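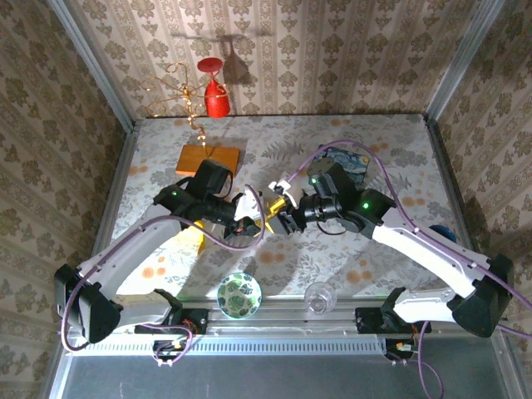

Before we go anywhere I do the kitchen on the last evening, which is when I'm least fit to be trusted with it. Start with the fridge. Milk goes down the sink or into next door's tea. Freeze the bread, sliced, so there's toast when you crawl back in. A tablecloth with a busy print, like ferns and orange dots, can stay on while you're away. It will hide a fortnight's dust better than a plain one, and you can shake it out of the back door when you're home.

In April we came back from Otell to a dishwasher I'd loaded and never switched on. Leave the door ajar and run it empty before you lock up. Bin out last, after the passports, or you'll be 3 miles down the road arguing about it.

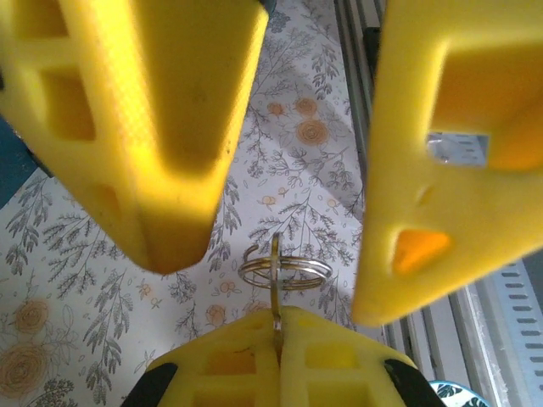
Yellow fingers, close up.

Zoriana Lytvynenko, June 29, 2021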